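Two-armed robot takes shape at Trurnstead shared workshop

Members of the Trurnstead shared workshop have a new favorite corner, and it has two arms.

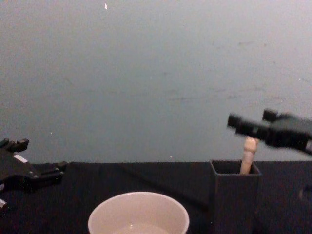

The build goes by the name Fikari, and it has come a long way since January. Both arms now run from one controller, each with a black two-finger gripper at the end, and the current job is peg work: find the wooden peg standing in its dark box, close on it, lift it out and carry it over to a white bowl. Easy for a toddler, wonderfully hard for a pair of motors!

The arms started out as an Erkton kit, but there isn't much kit left in them. Members reworked the wrists, rerouted the cables and swapped the fingers 4 times before settling on the blocky shape in use now. The log stands at 1367 practice runs, 199 of them on the latest fingers — and the evening crowd still cheers when a peg comes out clean.

Parts have cost the group less than a decent table saw, thanks to a bin of motors passed along by the Sotelo makerspace across the river. Next up is a proper handoff, with one arm giving the peg to the other in midair.

The robot bench is open to all 26 members most evenings from 6 p.m., and visitors are welcome to come in and watch. Bring safety glasses if you have them.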